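Ticket 224 — Lighting, main room, Flodstead unit
Status: Open (reopened 3 times)
Raised by: Kausar Niazi
Assigned to: Isamu Honda, Nindemley Building Services

09:16 Kausar Niazi
One of the fluorescent lights has started humming again. It is a B flat, according to a colleague with a piano. Last time the ticket was closed with the note "no noise heard", and I see the visit took place with the power off.

10:40 Isamu Honda
Thanks Kausar. Which fitting? The plan I have is from the previous tenant and shows a mezzanine.

10:52 Kausar Niazi
There is no mezzanine. There is a white ribbed ceiling with long beams and pipes along it, and a brick wall at the back. The hum comes from somewhere up there and bounces off the brick, so everyone points in a different direction with great confidence.

11:30 Isamu Honda
Please switch the fittings off one at a time and wait a minute between each.

13:05 Kausar Niazi
Done. The hum stops with circuit 3. So does the kettle — I assume that's a separate ticket.

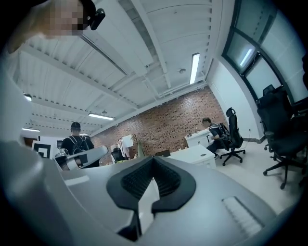

13:20 Isamu Honda
Circuit 3 was extended in April. Probably an old ballast. I can order a Hostovard replacement, delivery up to 16 working days. Is the long fitting on that circuit or the one next to the pendant lamp?

13:34 Kausar Niazi
The long one. Please bring a tall ladder. The last visitor brought a step stool and a positive attitude.

14:10 Isamu Honda
Part ordered, ref 136. Kettle logged separately.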